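Bar task: ice transfer keeps failing at the bowl
Hilham Robotics Club > Student projects > Manipulation

jatoi_13
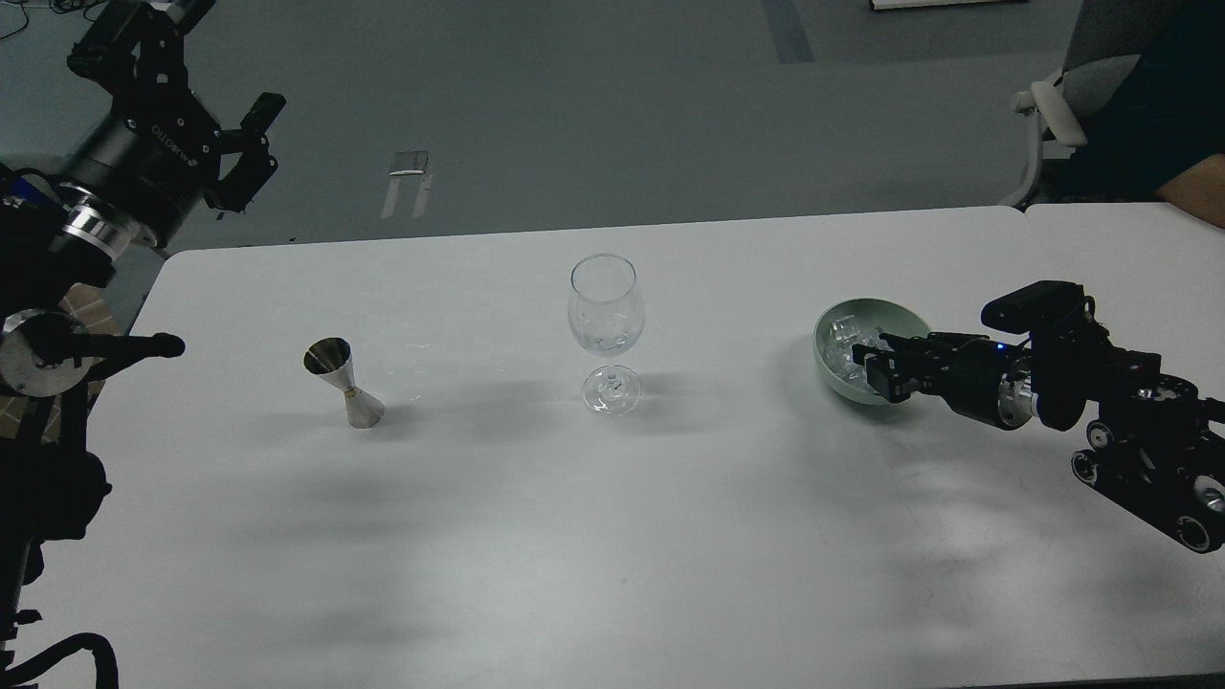 Right gripper at the ice bowl, jigger and wine glass to the left.

We have 200 teleoperated demos for the ice step. The trained policy reaches the bowl reliably, then closes on the rim instead of a cube. Wrist camera exposure is fixed. Any suggestions before I record more?

stovasum
Clear ice on a pale bowl under flat light is poor input. Use a dark bowl.

R. Adamczyk
Disagree. The rules specify clear ice but the policy should cope with any bowl. Check your action chunk length first. Ours was too long and the fingers committed early.

stovasum
Chunk length wouldn't explain closing on the rim every time.

R. Adamczyk
It did for us. 4 out of 13 before, 11 out of 13 after, same bowl.

jatoi_13
Will halve the chunk and retrain tonight. Bowl stays for now.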